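Clullilby two-finger gripper, a pair, with the matching wrist cameras
Reviewed 3 December 2020

I put these on two arms in May, expecting to send them back, and I've been grinning ever since! My old Hamdy jaws were fine on boxes and hopeless on anything slim, so I went straight for the fussy stuff: calligraphy brushes on a carved rack with little hooks. 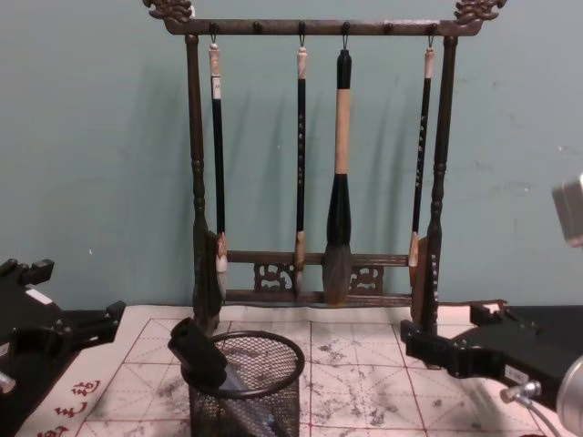 The jaws close slowly and evenly, and you can set the force in 40 steps (I live near the bottom of that range for thin handles). Swapping the finger pads takes two screws. The Flumside grippers I tried before these have a wider opening and a nicer connector, but they snap shut at the end of travel, and that's the last thing you want near a brush.

The wrist camera is my favorite part. Dark wood on a pale wall, thin hooks, fine lines on the practice paper, and it's all there to work with.
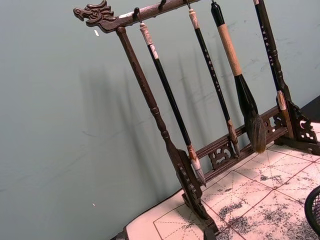
Do you need the Dolance controller to run them?
Any controller with a spare serial port will do, though the Dolance saves you about 15 minutes of setup per arm.

I wish the cable were longer. Mine runs down the outside of the arm and needs a clip at the elbow.
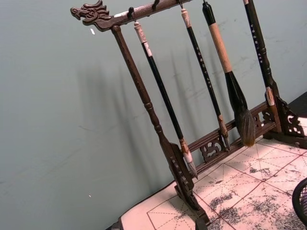 Calibration is quick, and it holds. I've redone it once, after I swapped pads. For slender, awkward things I'd buy this pair again tomorrow.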